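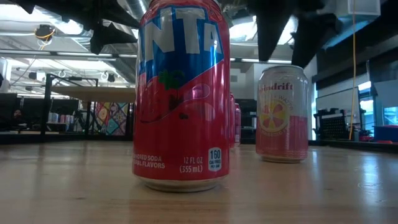

2. Recording the EP

Our group recorded a four-track EP called Tarkberg for the Music Production module. Kulsoom Ghauri wrote the songs and sang, and Assunta Orlandini played bass and keyboards. I engineered the sessions and did most of the editing.

The drums were programmed first, apart from those on "Mendico", where we wanted a looser feel and used a live kit with 2 overhead microphones. Bass went straight into the desk. Vocals were left until last, and Kulsoom did seven takes of "Hlongwane" before we had a chorus we could use – the final version joins the first verse of take three to the rest of take six.

The slowest song, "Vindis", was set at 61 beats per minute. At that speed small timing errors in the bass were easy to hear, so Assunta played it again without the click and we moved the drums to fit her. 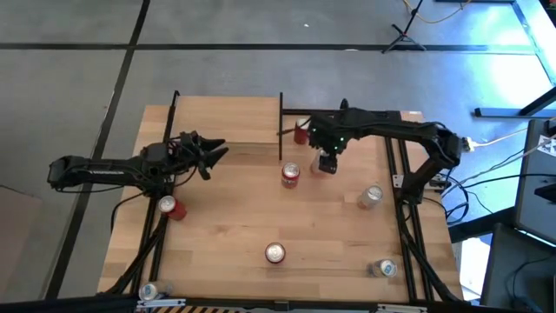
3. Mixing

Each song was mixed on headphones and then checked on the studio monitors. The first mix of "Mendico" had too much going on between the keyboards and the voice. I cut the keyboards at 900 Hz and turned them down in the verses, and the words became clearer.

We used one reverb for all four songs so they would sound as if they belonged together. Kulsoom preferred a drier vocal on "Vindis" and we kept both versions until the final playback, where the drier one was chosen.

4. Still to do

The master of "Hlongwane" is quieter than the others and needs to be redone. The sleeve notes are written but the credits for the backing vocals are missing. Both will be handed in with the final files in January.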